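Right, thread on doing a weekly shop without the car – I'm 4 weeks in 🧵

1/ Write the list by shop. Wokodthorpe market first for fruit, then Ditlow for the heavy stuff. 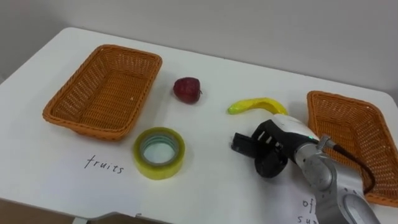 2/ Take the 20 bus back, it stops right by Plullico. Walking home nearly did my arms in!

3/ Unpack straight away or the bananas get squashed.
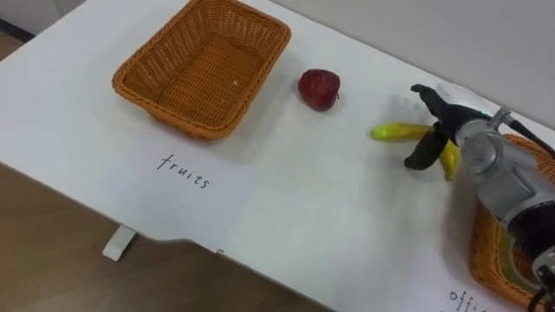
What about frozen food?
I get it last and wrap it in a thick towel for the ride.

2,724 likes · 20 shares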